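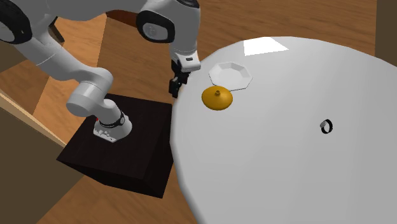
Do We Need a Round Table to Talk About Parking?

The Villgate Merchants' Newsletter, July 14, 2018

Anyone who came to the March meeting will remember the pitch. Pralance, the consulting outfit hired to "reimagine the downtown visit," wants to take out the free two-hour spaces on Skunder Street and put in meters that change price by the time of day. We were told this would bring more shoppers. I have read the full report twice now, all 59 pages of it, and I still can't find the part that shows how.

What the report does have is a survey. It says most visitors would "consider" paying for a space if it were closer to the store they wanted. I would consider a lot of things. I would consider paying for a better seat at the ball game, and then I'd sit where I always sit. The survey didn't ask people what they did the last time they couldn't find a spot, and that's the only question I care about as someone with a shop to keep open.

The other thing the report leans on is turnover. Cars sit too long, it says, and a meter moves them along. Maybe so on Vermeulen Avenue, where the office people park all morning and go out to feed the dog at lunch. On our end of Skunder the cars that sit belong to people getting their hair done, or eating, or waiting on a prescription. Moving them along means moving them out before they've had dessert. The consultants walked the street on two weekday mornings, and half of us don't open until 11.

Domenica Kälin asked at the meeting what happens to the money. The answer was that revenue would be "reinvested in the district," and when she asked who decides, we got a slide with arrows on it. She has since written to the town for the actual wording and has a reply promising a reply. I'd like to see it in the ordinance that the money stays on these blocks, with the percentage written down, before I say one kind word about any of this.

Tsion Worku takes the other side, and it's only fair to put it in. She says the free spaces aren't free, we all pay for the paving and plowing through our taxes, and her own customers complain every Saturday that they circle and give up. She would try meters for 18 months and see. I told her I have never seen a town take out a meter once it was in. She said I have never seen a town do anything I liked, so we left it there.

The proposed rates start at 22 cents for the first 15 minutes and climb from there. There's no top rate in the report. I looked in the tables at the back too.

The town is taking written comments through the end of the month. Send them to the clerk's office, second floor, with your business name and address at the top. If you only have time for one line, ask where the sales figures are from other streets that did this. Pralance says it has them. They weren't in the copy I was given.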